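Cleaning and Refitting the Fingers on a Hand-Held Gripper

By Anum Sandhu
Updated Friday, October 22, 2021

These are the steps we use at Koltholm to look after the fingers on our Soomro hand-held grippers. Each finger is a pale mounting plate, a magenta ribbed insert and a dark contact pad. The fingers handle bottles, paper towel rolls and whatever else is on the task list, and a lot of that work is outdoors. Sticky residue and grit are the usual problems.

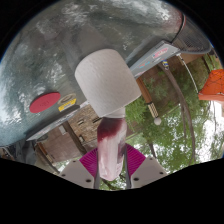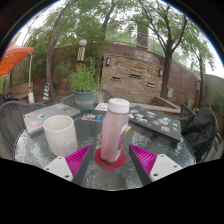
How often do the inserts need to come off for cleaning?

Every 300 grasps, or at the end of any day when the gripper has handled something sticky. A wipe with the inserts in place is enough the rest of the time.

What you need

A 2 mm hex key
A soft brush (an old toothbrush works)
Lint-free cloths
Warm water with a little dish soap
Isopropyl alcohol
A lens cloth, kept separate from the others
A shallow tray for screws
Spare inserts and pads

Before you start

Save and close the recording, then switch off the camera and take out its battery. Unplug the trigger cable if your unit has one. Put a cap over the lens. If you don't have a cap, a clean cloth and a rubber band will do.

Mark the left finger and the right finger with a small piece of tape on the outside of the plate. The plates look the same but the screw holes wear differently, and a finger put back on the wrong side will usually close a little off center.

Removing the inserts

1. Open the fingers all the way and lay the gripper on its back.

2. Loosen the screws at the base of one finger. Don't take them all the way out until you have a hand under the insert.

3. Slide the insert toward the tip. It should come away with light pressure. If it sticks, work a damp cloth along the edge and wait a few minutes before trying again. Never pry it with a screwdriver – the ribs tear where they meet the base.

4. Put the screws in the tray and do the other finger.

Cleaning

Wash the inserts in the soapy water and brush between the ribs from both sides. Dried sugar takes longer than you would think, so let them soak for 30 minutes if the ribs feel stiff. Rinse and stand them on edge to dry. Don't use a heat gun.

The contact pads stay on the inserts unless they are being replaced. Wipe them with a cloth dampened with alcohol, in one direction, and let them air dry. Soap left on a pad makes it slick, and you will notice it on the first smooth bottle you pick up.

Wipe the plates and go into each screw hole with a corner of cloth. Do not spray anything at the gripper body.

Checking for wear

Bend each insert gently and look along the ribs. Replace it if any rib is split or if the tip stays bent after you let go. Replace both inserts together, even if only one is bad. Mohsin Memon tried running one new and one old last March and got a visible lean on every tall object for the rest of the week.

A pad needs replacing when it is shiny across the middle or lifting at a corner. Peel it off from the tip end, clean the old adhesive off with alcohol, and press the new one down for a full minute. Leave it overnight before using it if you can.

Refitting

1. Check your tape marks and put each insert back on its own plate.

2. Start all the screws by hand before tightening any of them.

3. Tighten in small turns, moving from one screw to the next. Stop when the head is seated. The plates are printed and will strip.

4. Close the fingers slowly and watch the tips. They should meet evenly. If one arrives first, loosen its base screws, nudge the plate and tighten again.

5. Uncap the lens and clean it with the lens cloth only.

Testing

Pick up an empty plastic bottle and set it down 7 times. It should come up straight and the pads should release without pulling at it. Then do the same with something soft and light, such as a roll of paper towels. A slip on the bottle usually means soap on the pads. A slip on the roll is more likely to be a loose insert.

Record a short clip and play it back. Both fingertips should be in view when the gripper is open, and in the same place as in your reference clip. If they have moved, redo the calibration from the Fistitz setup page before you collect anything. Clips made with shifted fingers can't be fixed afterward.

Write the date and the grasp count on the card in the case. Used inserts go back to Ekunbridge in the padded envelope, with a note of which side they came from.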